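Spend it on the boring things first

I have sat through a good many budget rounds for robot arms now, and I still get a small thrill when the number is finally agreed and somebody says the word "arm" out loud. I love this stuff. So please read what follows as coming from a friend of the whole business: I think most of us buy the arm too early and the toy kitchen too late. 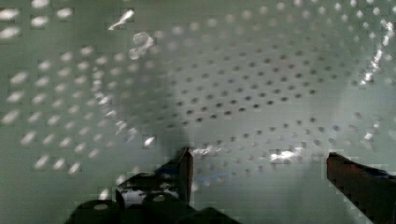
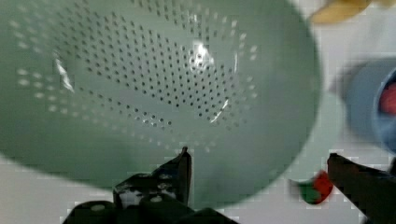
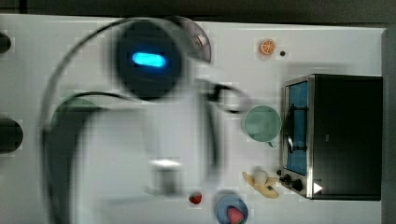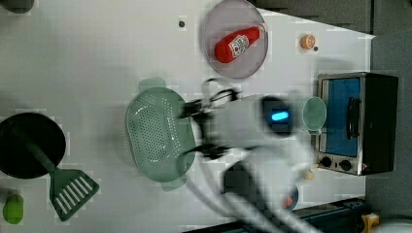

Kitchen practice at the bench, two of the views close in at the gripper and two from overhead.

When Rekha Arumugam and I drew up our plan at Pranent, the first draft had 17 lines and every one of them was a machine or a part of one. Cups, bowls, pretend fruit and a colander were lumped together under "sundries". Rekha crossed that out and made it a heading of its own, with money against it, and I sulked for an afternoon. She was right! A colander is a wonderful thing to put in front of a gripper. It's curved, it's full of holes, it throws bright glare back at a wrist camera, and it costs less than lunch. If a camera is going to struggle with shine, I want to find that out before I've signed for a second one.

My own rule these days (and Wafula Kariuki, who keeps our accounts, has stopped arguing with it) is to hold back 2,000 out of the first 3,000 we set aside for extras, and let the people at the bench decide where it goes once they've had a few weeks of work behind them. They'll ask for things you would never have guessed. Spare fingers, usually. Longer cables. A second camera overhead, so you can see the whole table while the wrist camera has its nose in a bowl. I'd put that last one in every plan from the start, and I'd take it over a faster arm every time.

Then there's people's time, the line everyone squeezes. Somebody has to set the table out again between runs, and check the screws, and write down what went on. At Homano they planned for none of that and spent more than 8 weeks catching up. It was a lovely arm, too. It mostly stood still.

I know this makes for a dull spreadsheet. The folk who sign things off like to see one big handsome item, and a column of small ones looks like dithering. Take them to the bench, then. Let them watch for ten minutes and ask their questions, and then show them the column again. Ours went through in December with the colander still on it, and I've already started the list for next year.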